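Hurngate picking staff to train robot arms in simulation before they reach the floor

Fillton, September

Hurngate, the household goods distributor, will bring robot arms into the returns hall at its Fillton warehouse this autumn, and the people who now do the work by hand will decide how the machines are set up. The company confirmed today that 17 returns handlers have joined the project, which is run with the software firm Dasia.

The arms will take on the first stage of returns, lifting goods out of delivery crates and placing them on a bench for checking. It is the heaviest and most repetitive part of the job. The Fillton hall handles 800 crates on a full shift, and every one is currently emptied by hand.

No posts will be lost under the plan. Hurngate has agreed with staff representatives that all 282 employees at Fillton will keep their present grade and hours while the system is introduced, and that the agreement will be looked at again before any arms are added beyond the first 3.

Before an arm is bolted down in the hall, its movements are worked out in a simulator built by Dasia, called Hadgu. Handlers sit at a screen with a Dasia engineer and watch the task from just behind the gripper. They can stop the run, move the arm back and ask for a different approach. Much of the early work has dealt with getting the open gripper through narrow spaces and past large surfaces without contact.

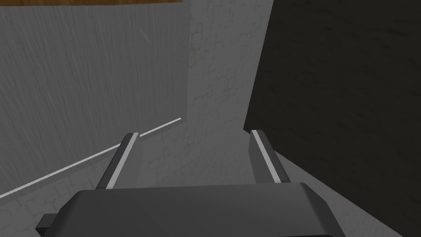
A view from behind the open gripper in simulation, with a dark surface close by on the right.

Shahab Khosravi, operations manager at Fillton, said the company had bought equipment in the past without asking the people who would stand next to it.

"We put in a conveyor some years ago that was the wrong height for half the team, and we lived with it for far too long," he said. "This time the handlers were in the room before we signed for anything. They have already changed where the arms will stand and which side the crates come in from."

Under the new arrangement, handlers will move between three roles during a shift. Some will check and grade goods at the bench, as they do now. Others will look after the arms, clearing stoppages and deciding what to do with items the gripper cannot take. A smaller group will work on the simulator, trying out new crate layouts and reporting problems to Dasia.

Staff will change role at the mid-shift break. Handlers asked for this after the first planning meeting, when several said they did not want to spend a whole day watching a machine. Anyone who prefers to stay on bench work may do so, and that choice will not affect pay.

Training takes place in paid time. It covers safe working near the arms, restarting after a stop, and basic use of Hadgu. No previous experience with computers beyond the existing stock system is needed. Those who complete the simulator part will receive a skills supplement, paid monthly.

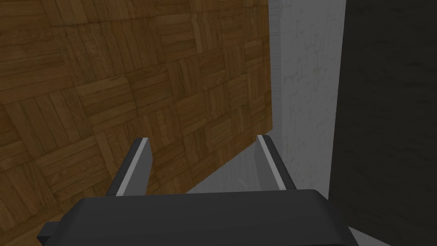
Yeshi Ejigu has worked in returns at Fillton for most of her time with the company and was among the first to try the simulator. She said it had taken her several sessions to feel comfortable with it.

"At the start I kept looking at the whole arm in my head, and you have to look at the two fingers and what is beside them," she said. "Once I had that, I could tell the engineer when an angle was going to be trouble. I have been reaching into crates for years, so I know where things catch."

She said some colleagues remained doubtful. "People want to see it in the hall before they make up their minds, and I think that is fair. My own back will be glad of it if it does what they say."

Dasia will have an engineer on site throughout the first stage. Handlers will be able to stop any arm from their own station, and a stopped arm can be restarted only by a trained person standing at it. Faults and near misses will be written up on the same form used for other equipment in the hall, and the results will be posted on the staff noticeboard.

The arms will at first handle boxed goods only. Soft furnishings, glassware and anything with damaged packaging will still be unpacked by hand. Hurngate has set no date for widening the range and says handlers will be consulted before it does.

The night shift will not be part of the first stage. Its staff may apply for training places on the same terms as day staff, and sessions will be offered at 6 am so that they can attend at the end of a shift.

About Hurngate
Hurngate stores and delivers household goods for retailers. Its returns work is carried out at Fillton.

About Dasia
Dasia makes simulation software for warehouses and light industry, including Hadgu.

Press enquiries should be sent to the Hurngate communications office at Fillton.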